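Part-Time Bindery and Finishing Assistant

Lekness Print & Bindery, Rankin
Posted 2018-08-30

Lekness is looking for a part-time assistant in the finishing room. We print and bind short runs for local customers: church cookbooks, family histories, school concert programs, seed catalogs and a fair number of wedding booklets. Fall is our busy season and we want someone trained before the calendar orders come in.

The job is three days a week, with the days to be settled when we hire. Shifts start at 9 in the morning. There is extra work in November for anyone who wants it, but it is not required.

What you will do

Fold, collate and stitch booklets by hand and on the saddle stitcher
Trim proofs and small orders to size
Check finished copies against the job ticket before they are boxed
Pack orders and print shipping labels
Keep the benches clean and the paper shelves in order
Answer the front counter bell when Ginette is out on deliveries

What we are looking for

You need to be careful with measurements and able to stay with one task for a few hours. You should be comfortable standing for most of a shift and lifting a full carton of paper. Good eyesight for small print helps - glasses are fine.

Experience in a print shop, frame shop or library repair room is a plus. If you have none, we will train you. The person leaving this job came to us from a bakery and learned the stitcher in two weeks.

We use a program called Indix for job tickets. It is simple, and you will be shown how it works on your first day.

Pay and conditions

The job is paid hourly, every second Friday, and we will go over the rate at the interview. There is a paid break in each shift and free parking behind the building. After three months you can move to a longer week if the work is there and you want it. Staff get their own printing at the cost of paper.

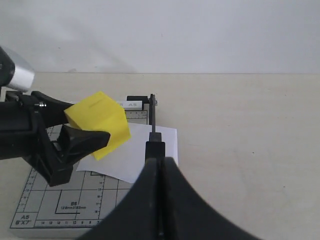 Paper cutter and yellow sponge.

How to apply

Send a short letter and a list of your past jobs to Cameron MacAulay at the shop, or drop them off at the front counter on Cutidwood Street. Please put a phone number on the letter and say which days you cannot work. We do not need references until after the interview.

Interviews take 2 visits. The first is a talk with Cameron. The second is a paid trial morning in the finishing room with Ginette Sawatzky, who runs it and will be your supervisor. Wear closed shoes and tie back long hair for the trial.

We will keep taking letters until the job is filled. Questions about the work itself can go to Ginette - the best time to catch her is after 12.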